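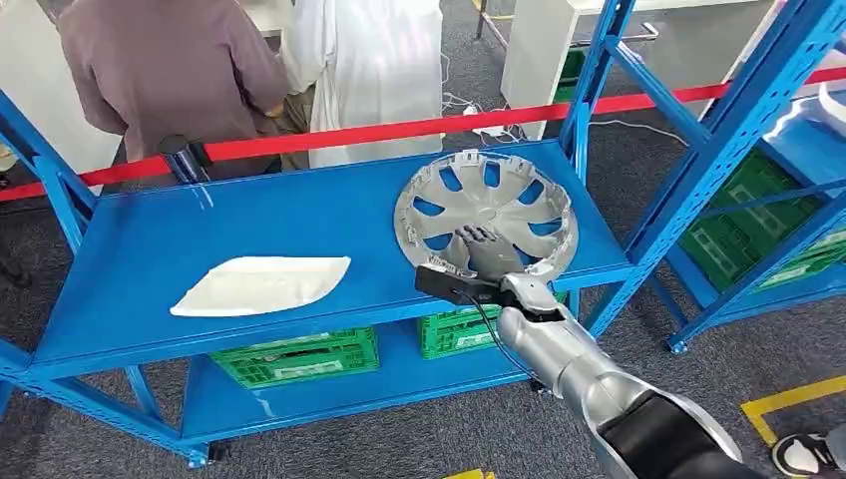
Departamento de Automação e Manipulação Robótica, Grupo Taltach

4.2 Manuseamento de peças em prateleira

Figura 1. Mão robótica articulada sobre um tampão de roda prateado, na prateleira superior de uma estante azul. À esquerda do tampão, um tabuleiro branco vazio; no nível inferior, caixas verdes de paredes vazadas.

A tarefa de abastecimento foi escolhida por figurar entre as operações que as oficinas continuam a atribuir a operadores humanos. O tampão (Figura 1) apresenta dificuldades conhidas: raios curvos separados por aberturas, uma coroa de pequenos grampos de retenção em plástico e uma superfície prateada que prejudica a estimativa de profundidade. Os dedos devem apoiar-se nos raios e no aro sem carregar sobre os grampos.

O protocolo Radach, descrito por Hashemi e Courtois, prevê 728 ensaios por controlador, repartidos por três alturas de prateleira. O controlador de referência concluiu 71 % dos ensaios sem intervenção. As falhas concentraram-se no momento da preensão, quando um dedo entrava numa abertura e a peça rodava sobre a prateleira. O transporte até à caixa de destino raramente constituiu a causa primária de interrupção.

Estes valores não autorizam ainda a utilização sem supervisão. Para uma linha com 1000 peças por turno, a taxa observada implicaria a presença permanente de um operador, o que anula grande parte do benefício esperado. Le Goff e Baudry chegaram a conclusão semelhante em tarefas domésticas de arrumação de loiça, nas quais o rebordo dos pratos suscita problemas de contacto comparáveis. A secção 4.3 examina o efeito da realimentação táctil sobre a taxa de escorregamento.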